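Search reports
Enter keyword Go

Filed under: Funded projects / Games / Second-stage reports

Zuvora: progress report to the Triltano games fund
Aug 11, 2020
By Elínborg Lauritsen

This is the second report under the current award and covers the work done since the spring payment. It follows the headings in the award letter. The money tables went in separately through the applicants' form and aren't repeated.

Where the project stands

Zuvora is an online role-playing game played in a browser. The award pays for the third region of the map, a marsh country called Plultlow, along with the quests, shops and travel links that belong to it. It also pays for the in-game guide to be rebuilt so that its pages draw on the same data as the game.

Plultlow can now be walked from one side to the other on the test server. The ground, water and paths are finished. Buildings are finished in the main settlement and along the causeway, and are plain grey blocks everywhere else. The main quest line can be played up to the point where the player is handed the ferry key. After that the dialogue is written but hasn't been put in.

The guide is behind. I say more about that further down.

Travel into Plultlow

In the first report we said players would reach the region by a gate in the northern hills. We dropped this after the first round of testing. New players found the gate by accident, went through at a low level and couldn't get back, as the return gate needed an item sold only on the far side. Several gave up there and never got as far as the rest of the test.

Access is now through a ferrywoman at the old harbour. She will carry anyone who has finished the harbour quest and has an empty pack slot for the lantern. The return trip is free and has no conditions on it. Kosmas Lambrakis wrote the ferrywoman's lines and has kept them short, which testers liked. She also sells rope and lamp oil at the normal price, so a player who arrives without either isn't stuck.

The northern gate is still on the map as a ruin. We may use it later for something else and haven't promised anything to players about it.

Magic and reagents

The reagent system was the part of the application that the assessors asked most about, so I'll give it more room.

Spells in Zuvora use up reagents. In the first two regions these are bought from shops, and the prices don't move. In Plultlow most of them are gathered from the ground, and what grows in a place depends on the water level there, which rises and falls on a timer. A player who wants marsh salt has to be on the flats at low water. Reedcap only comes up while the water is high.

This works on the test server. The first version changed the water level in one step for the whole region, and players standing on the flats were drowned at once with no warning. Sugeng Rondonuwu rewrote it so that the water comes in from the east edge tile by tile and a bell sounds beforehand. Death by drowning now sends you to the settlement with your pack, minus any reagents gathered on that trip. There was a long argument in the team about whether losing the reagents was too harsh. We left it in. Testers who complained about it in the first session had mostly stopped by the last one, though some of them may simply have learned to keep off the flats.

The balance between gathered and bought reagents isn't right yet. Marsh salt is too easy to collect in bulk, and if it went live as it stands the shop price in the other regions would mean nothing. We've tried a limit on how much can be carried and a slower regrowth rate. The carry limit annoyed people who weren't trying to sell anything. Slower regrowth seems better and is what is on the server now. 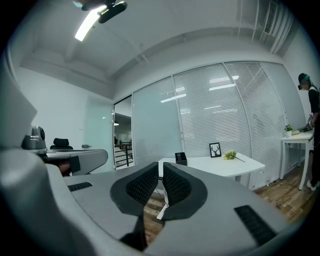
Office interior, with the glass partition and its white blinds.

Quests

The award letter lists 20 quests. All of them have an agreed outline, and the list was sent to the fund's reader with the last report. Two outlines have changed since then:

- "The Eel Tax" no longer ends with a choice between the collector and the village. Either choice locked the player out of a shop, and one of the shops was the only source of waders. The quest now ends the same way for everyone, and the choice affects only what people in the village say to you afterwards.
- "Bell Under Water" has been moved to later in the line. It explained the tide bell, but players will already have heard the bell many times by then, so the early explanation has gone into the ferry trip.

Combat in the quests is light. The application described one large fight at the weir, and that's still planned. The creature for it has been drawn and has its walking and striking movements. It doesn't yet have a swimming movement, and the fight can't be tested until it does.

The guide

Zuvora's guide can be opened from inside the game. It holds 2839 pages, nearly all of them written by hand by the team and by players over the life of the game. Many repeat facts that are held in the game's own data, such as item weights, shop stock and what a creature drops. When the data changes the page doesn't, and players then report the page as a bug in the game.

The plan was for each page to have a block at the top that fills itself in from the data, with the written text left as it is underneath. Makis Chatzigeorgiou built the block and it works well for items. Shops also work. Creatures don't, and the fault is on our side: the old regions store drops in a different way from the new one, and some of the oldest creatures have their drops written straight into the fight code. Each of those has to be found and moved by hand.

We had allowed three weeks for creature pages. That time has been spent and the job isn't finished. Makis is carrying on with it alongside the quest work. We'd rather put the new guide out with item and shop pages done, and add creatures when they're ready, than hold all of it back. We would need the fund's agreement, as the award letter treats the guide as a single piece of work.

A smaller matter is page history. Player editors asked us to keep the record of who wrote what, and the first trial import lost it. The second trial kept it, apart from pages that had been renamed. We have a list of those and will fix them before the real import.

Hosting

The game and the guide have been moved to new servers run by Pappas. The move was meant to be done overnight and ran on into the following afternoon. Accounts and saved characters came across complete. Chat logs from before the move didn't, and a notice was put up to say so. The test server stays where it was until the end of the award.

Testing with players

Testing has been done in closed sessions with players who signed up through the message board. Leonidas Papadakis runs the sessions and writes them up, and his notes can be sent to the fund on request. The main points raised, other than those already covered, were:

- The causeway is too long to walk with a full pack. We've added a cart, which can be hired at either end.
- Text on signposts was hard to read on small screens. Fixed.
- The marsh music repeats too soon. Not fixed; a longer piece is being written.
- Players using only a keyboard couldn't pick a reagent out of a pile. Fixed for piles on the ground, not yet for piles in the bank.
- Fog slows the game badly on older machines. There is now a setting to turn it off, though it resets itself on logging out and we haven't found out why.

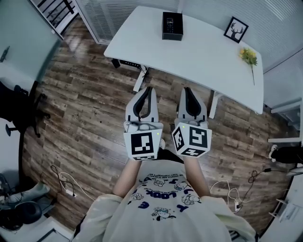 Looking down at the wood-plank floor.

Changes to the plan

We ask the fund to agree to the following.

First, that the guide be delivered in two parts as described, with creature pages in the second.

Second, that the unspent part of the voice budget be moved to music and sound. The ferrywoman and the weir keeper were to have recorded voices. Testers who heard the trial recordings skipped them and read the text, and the lines change too often at this stage for recording to be sensible. The total doesn't change.

Next period

Work until the next report will be on the rest of the buildings, the second half of the quest line and the weir fight. We expect to open Plultlow to all players in October, provided the weir fight has been through at least one closed session by then. If it hasn't, the region will open with the quest line ending at the weir gate, and the fight will be added in a later update.

Questions on the reagent balance should go to Sugeng, and on the guide to Makis. Anything about the award itself can come to me.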